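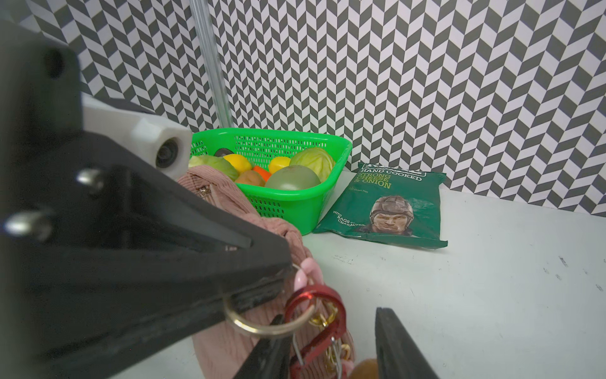

What is the main thing a person with migraine should write down?

The day, the time the pain started, and what was taken for it. Everything else can be added later.

The answer comes from a neurologist who has run a headache clinic for much of her career and who now looks after the diary arm of a study at the Skaltasine clinic. She agreed to talk on the condition that we leave her name out, since she sees patients every week and doesn't want them to feel they are being discussed. We met in her office between two appointments.

The study follows 3817 adults with episodic migraine. Each of them keeps a headache diary, on paper or on a phone, and fills out a longer form in September. The researchers want to know how well the diaries match what patients remember when they sit down with a doctor.

So far, she says, the match is poor.

"People remember the worst attack and the most recent one. If the last week was bad, they tell you the whole season was bad. If the last week was quiet, they tell you they're doing fine, and then you look at the diary and they've taken something for pain on half the days."

That second group worries her more. Taking pain relievers too often can itself lead to more headaches, a problem doctors call medication overuse headache. Many patients have never heard of it. Some have, but think it applies only to prescription drugs.

"It can happen with things you buy at the grocery store," she says. "I ask what someone takes, and they list the prescription. I have to ask again about the bottle in the purse."

Starting the diary

Patients in the study get a small booklet with one line per day. The phone version was built by a company called Prirkel and asks the same things in the same order. She has no strong feelings about which is better. Younger patients don't always choose the phone, and a bright screen is unpleasant in the middle of an attack.

"I had a man who wrote his on the wall calendar in the kitchen for years before he came to us. That was a good diary. It had the days and it had the pills. I could use it."

What she can't use is a diary filled out in the waiting room. She says it is easy to spot. The handwriting is the same all the way down, the pen is the same, and the pain scores are all fives and sixes.

She asks new patients to keep it going for 40 days before their first long visit. A shorter stretch can miss the pattern in women whose attacks follow the menstrual cycle, and a much longer one tends to be abandoned. If a day is missed, it should be left blank.

"A blank tells me something. A guess doesn't."

The question of triggers

Most patients arrive with a list of foods they have given up. Chocolate, aged cheese, red wine and citrus are the usual ones. She doesn't tell anyone they are wrong, but she does ask how they know.

"Often it was one time. They ate chocolate, they got a headache, and that was the end of chocolate."

Part of the trouble is that an attack can begin well before the pain does. In the hours leading up to it, some people yawn a lot, feel irritable or crave certain foods. A person who craves something sweet, eats it and then gets a headache may blame the food when the attack was already under way.

She is more interested in skipped meals. In her experience, patients who eat at regular times do better than patients who eat from a strict list at odd hours. The clinic's dietitian gives the same advice and keeps it simple: breakfast, regular meals after that, plenty of water, and vegetables and fruit the person likes and will buy again.

"I've seen people lose weight they couldn't afford to lose because they had cut out so much. I'd like them to eat lunch."

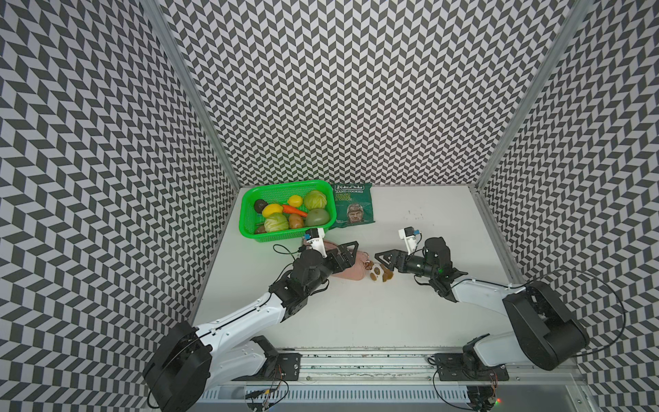 Sleep, coffee and weekends

Saturday headaches are common enough that patients joke about them. She gives two likely reasons. People sleep later than they do on workdays, and they drink their first coffee later. Caffeine withdrawal can bring on a headache by itself.

Her advice is to keep the wake-up time within an hour or so of the weekday one. She doesn't ask anyone to quit coffee before a visit. If they want to cut down, she tells them to do it slowly and to note it in the diary.

Alcohol gets a column of its own in the booklet. The first version didn't have one, and patients wrote it in the margin anyway.

Treatment

The diary is also used to decide who should be offered preventive treatment, meaning something taken regularly to make attacks less frequent. She looks at the number of headache days, how many of them stopped the person from working or looking after the house, and how well the usual pills worked.

"Two people can have the same number of days and need very different things. One goes to work with it. The other is in a dark room."

Preventive drugs take time. She asks patients to give one a fair trial of weeks before deciding, unless the side effects are bad. Many stop early. When the diary shows a small drop in the first stretch, she shows it to them, and she says that keeps some of them going.

When to call

She wants readers to know which headaches don't belong in a diary. A sudden headache that reaches full strength within a minute needs emergency care. So does a headache with weakness on one side, confusion, trouble speaking, a seizure, or a fever and stiff neck. A new kind of headache after age 50, or during pregnancy, should be looked at promptly.

"Don't wait and write it down. Call."

What comes next

A second group of patients is being enrolled at the Marnico hospital, using the same booklet. The forms there will be read by a team that hasn't seen the first set of results. She expects the analysis to take a long time, mostly because of the paper booklets, which have to be typed in by hand.

Asked if she keeps a diary herself, she says she did as a resident, when she had migraines on night shifts. She found it in a box when she moved offices. Most of the entries were from the mornings after, and several pages had only the date and the word "again."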